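From: Mieke Willems
To: shopfloor-automation list
Subject: Re: Can an arm strip a desktop yet?

Nokuthula Mokoena wrote:

> We refurbish office desktops at Flarkby, 231 in April alone. Most
> of the labor is opening the case, pulling memory and cards, and
> sorting what comes out. Kopecký quoted us for a single-arm cell and
> says it can do "routine disassembly." Has anyone on the list seen
> that work outside a sales demo? I need to know which steps I can
> take off the bench this year.

Short answer: some of the pulling, little of the sorting, none of the cables.

We have run one arm at Nirnville on Dell towers, side panel off, case flat on a slotted aluminum table. The parts you would want out are all reachable from above: memory, graphics card, power supply, drives. 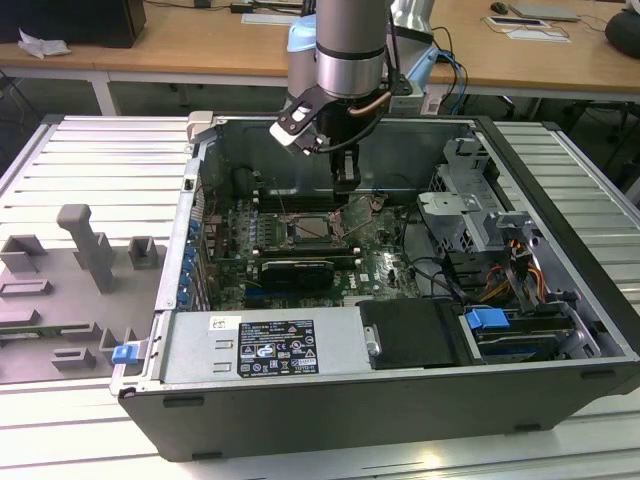

Reach was never our problem. The limits are force and release. A memory module needs both end latches open before you lift, and an arm with one gripper has to do them in sequence. We get through 14 modules an hour that way. A person at the next bench does that many in a few minutes and talks the whole time.

Expansion cards are harder. The retention clip, the slot and the bracket all have to let go in the right order, and the pull has to be straight. Our force limit trips if the gripper comes in 4 degrees off. We raised the limit once and cracked a slot, so it went back down.

Cables remain manual. Power leads never lie the same way in two machines, and the planner treats them as if they were not there. A person unplugs and ties back everything before the arm starts – budget for that, because Kopecký's cycle times probably don't.

On cameras: a fixed view finds the case and the large parts. For slots and sockets you need a close view from the wrist, and you should check how much of the target the fingers hide on approach.

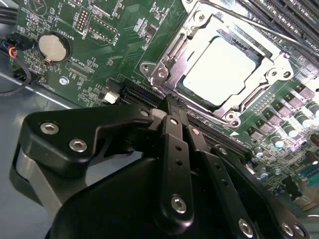 WHAT I WOULD ASK KOPECKÝ

Ask for 700 unattended pulls on your own mixed stock, with every stop logged. Ask who clears a jam and how long it takes. Grivgate asked for the same and got a usable answer, though on one chassis model only.

Leave processors with your people for now. The socket lever is a fiddly job even by hand, and a dropped processor costs more than the minute saved.

I can send our stop log off-list.

Mieke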